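Gripper swap on the teardown cell, opinions?

drirwood_tang
Trying the Nendine fingers against our old ones on the PC bench. RAM first.

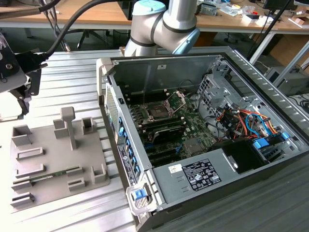
RAM in the fixture, socket open

moataz_s
I'd skip both and get a softer pad! 199 bucks, and mine's done 700 picks.

yaqinh
Disagree, soft pads creep on a stick of RAM. What about the CPU?

drirwood_tang
CPU has its own square pocket, see lower left. I like the stiff fingers so far (sorry Moataz). 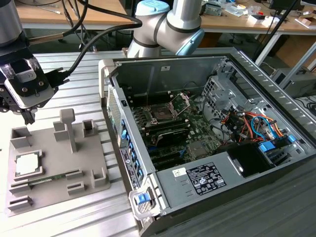 Re: Gripper swap, wrist camera?

chunhua4
Which controller are you on?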